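Category: Members' list > Workplace and Automation

Subject: Re: What the new cell at Fisthorpe means for the packing bench
From: Leokadia Wasilewska
To: the list

Dear Kirstin, dear all,

Thank you for the message. I answer between your lines, because you put several questions together and I would like to be fair to each of them.

Kirstin Cruickshank wrote:
> We are told at Dovgate that we will have the same robot arm as you
> by April. Management says it will "take the boring part" of small
> parts storage, opening drawers, putting things in, closing them.
> Did anybody lose hours? And is it true that the packers now have
> to teach it? Our people are worried about both.

First the hours. No person on our bench has lost the job. We were 13 on the bench before and we are 13 today. But the Sunday shift is gone, and for those who liked the Sunday rate it is a real loss of money. Marthinus Chauke raised this with the site manager and we received a promise of a review, which is not yet in writing. My advice is that you ask for this point before the machine arrives. After, it is much more difficult.

Then the teaching. Yes, it is true. Two of us at a time are released from packing to work in the side room, where we prepare the drawer tasks. We set the unit on the grid sheet, we write down the starting position, and we go to the next one. In the afternoon one person reads through the records and marks which attempts were good. The supplier of the software, Luveo, calls this "operator input". On our payslip it is called nothing, and this is my main complaint.
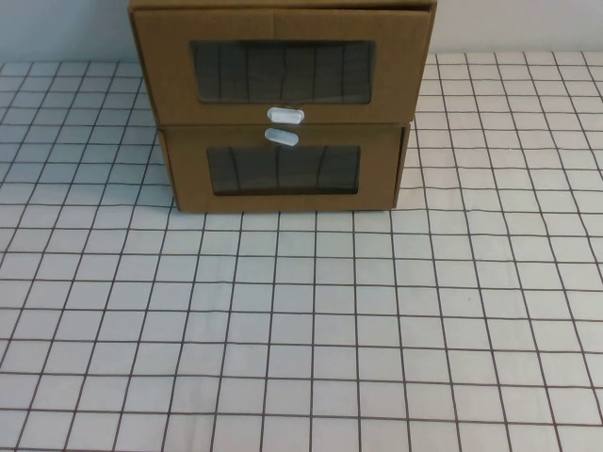 Side room, cardboard drawer unit on the grid, both drawers closed.

The cardboard drawers are a cheap thing, and I was a little offended when I first saw them, as if they had given us toys. I have changed my mind. Our metal cabinets are heavy and Tadeusz Grabowska hurt his wrist with one of them in the first week of trials. With cardboard, when a drawer is pulled too hard, it is only a pity for the cardboard. The small white handles are also a fair test, as the arm has a lot of trouble with anything short and rounded. The handles which are close together are the worst, it goes for one and touches the other.

> Also, how many of these does one person do in a shift? We heard
> very different numbers.

At the beginning we were asked for 59 set-ups in a shift, and it was too many. People skipped the break to reach it. Now the number is 40, with the record reading included, and I find it possible to do properly. The total for the first stage was 2000 and we have passed it, so please do not believe anyone who tells you that it is a matter of a few days.

One more thing which I did not expect. The work in the side room is quiet and you are sitting, and some of our older colleagues prefer it very much. Fionnuala Coughlan has asked to stay there permanently. Others feel lonely and want to go back to the bench after one hour. We had at first a fixed list, and it made bad feeling on both sides. Now we change places by agreement and the shift leader only signs it. I recommend this, if your shift leader is a reasonable person.

> Should we ask for a pay grade?

In my opinion yes. At Wogan they have obtained a small supplement for every hour spent on set-ups and records, and it is paid also during the training. I have asked their representative for the exact wording and I will send it to the list when I have it. We at Fisthorpe will ask for the same in the next meeting, together with the Sunday question.

If somebody has already an agreement about who may read the records, I would be grateful to see it. The attempts are saved with our initials, and I do not know for how long they are kept. Marthinus has asked twice and has not received an answer.

With kind regards,
Leokadia Wasilewska
Packing bench, Fisthorpe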